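Buried Clay Pots and Hose Watering in Two Pepper Beds
Environmental Science Project Report
January 2024

Background

The school has the use of two raised beds at the Brollside community garden. Both get full sun from late morning on, and in past summers the peppers in them have wilted whenever there was a gap in the watering schedule. The usual practice is to water by hand with a hose in the evening. A lot of the water runs to the low corner of the bed and out between the boards.

One other way to water is to bury an unglazed clay pot up to its neck, fill it, and put a lid on it. Water moves slowly through the wall of the pot into the soil. The method is old and has been used in dry places for a very long time. I wanted to find out whether it would use less water than the hose in our beds, and whether the peppers would do as well.

Question

Do pepper plants watered from buried clay pots need less water than plants watered with a hose, and is the weight of the harvest the same?

My guess at the start was that the clay pots would use half as much water and that the harvest would be equal. The first part of the guess was too high.

Materials

Two raised beds of the same size, side by side
26 pepper seedlings, variety Pornetti, all bought as one lot
5 unglazed clay pots with lids, made by Danladi
A hose with a flow meter screwed in at the tap
A soil moisture probe borrowed from the science department
Kitchen scale
Notebook

Pornetti is a medium-size sweet pepper that goes from green to red. I chose it because the garden had grown it before and there was a place to buy that many plants at one time. The pots hold enough water to last two or three days in warm weather. They were the most expensive part of the project.

Method

Both beds were dug over and given the same amount of compost. The compost came from the Totholm pile, on the other side of the garden, and was put through a screen first. Half of the seedlings went into each bed with the same spacing.

In Bed A, I buried the pots in a line down the middle, with the necks sticking up above the soil so that dirt would not wash in. The peppers were planted on both sides of the line. In Bed B, the peppers were planted in the same pattern with no pots.

Bed A was watered by filling the pots whenever the water was down to the bottom third. For the first two weeks I also watered the seedlings in Bed A by hand, because the roots were still too short to reach the damp soil near the pots. That water was counted too. Bed B was watered with the hose whenever the probe showed dry at four inches deep.

Every time water was used, I read the meter before and after and wrote down the difference. The moisture reading was taken in the same three spots in each bed, twice a week, before any watering. Ripe peppers were picked once a week and weighed by bed.

The project ran for 17 weeks, from planting until the beds were cleared.

Both beds had a thin layer of straw on top from the third week on. I had not planned on straw, but the gardeners at Brollside put it on all the beds in their row, and it seemed simpler to leave it on both of mine than to take it off both.

Results

The two beds together used 1285 gallons of water. Bed B, with the hose, used more than Bed A in every week except the first two. Over the whole project, Bed A used two gallons for every three used in Bed B. This is a real saving, but it is smaller than the half I expected.

The moisture readings were steadier in Bed A. In Bed B the readings went up quickly after watering and dropped again by the next visit. In Bed A they moved very little in the two spots close to the pots. The third spot was at the end of the bed, past the last pot, and the soil there was often as dry as in Bed B.

The harvest weights were close. Bed B was ahead until the middle of the summer, and Bed A caught up later on. At the end, Bed A had a slightly higher total, but the difference was less than one week's picking, so I do not think it means much.

Two plants at the dry end of Bed A stayed small all season. One of them had only a few peppers on it. In Bed B, the plants in the low corner had yellow leaves for part of the summer - probably from too much water, since that is where the hose water collected.

There was less blossom end rot in Bed A. I did not plan to record this and only started writing it down partway through, so I am not giving it as a result. Someone doing the project again should keep track of it from the first picking.

There were also fewer weeds in Bed A. The surface of the soil stayed dry between rains, and most weed seeds sprout near the surface. Bed B had to be weeded nearly every week until the straw settled.

Problems

One of the pots had a hairline crack when it was dug in. It emptied overnight and I thought at first that the soil in that part of the bed was very sandy. When I dug it up, the crack was easy to see. I sealed it with silicone from the outside and it held well enough after that, although it probably let water out faster than the others. The extra water it lost in the first days is included in the total for Bed A.

The lids did not fit tightly. Slugs got in under two of them. I put a flat stone on each lid and that took care of most of it.

The flow meter read low when the tap was only a little open. I found this out by filling a bucket and comparing. After that I always opened the tap all the way. Readings from before then were corrected with the bucket test, but they are less exact than the later ones.

I missed four moisture readings in the summer when my family was away. Another student filled the pots and wrote down the meter numbers, so the water totals have no gaps.

The biggest weakness is that there was only one bed of each kind. Bed B is next to the path and Bed A is next to a fence, and the fence may give Bed A some shade early in the day. That alone would lower its need for water. Changing the beds over for a second season would be the best way to check.

Discussion

Clay pots saved water in these beds and did not hurt the harvest. They also took less time once the plants were established. Filling the pots took a few minutes, and hose watering took much longer because the water had to be put on slowly or it ran off.

Against this is the price of the pots. At what the garden pays for water, the saving from one summer does not come close to covering it. A cheaper pot can be made from two ordinary terra cotta flower pots glued rim to rim, with the bottom hole plugged. I have not tested those, and the glue joint could be a weak point.

The spacing was not ideal. The damp area around each pot was smaller than I had read it would be, and our soil drains fast. One more pot at the end of the row would likely have reached the two small plants. In heavier soil the same number might be enough.

The pots have to come out before the ground freezes. Mine were lifted in November, scrubbed with a stiff brush and left to dry on a shelf in the shed. A white crust had formed on the outside of all of them from minerals in the water. Soaking in vinegar took off most of it.

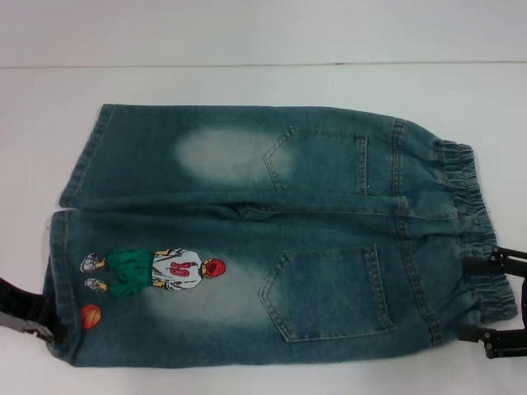
For a second season I would start with the pots in the other bed, add the extra one at the end, and put the straw on both beds the day the seedlings go in. The Brollside gardeners have agreed to leave both beds free until spring planting, and the notebook with all the meter readings is in the science department cabinet.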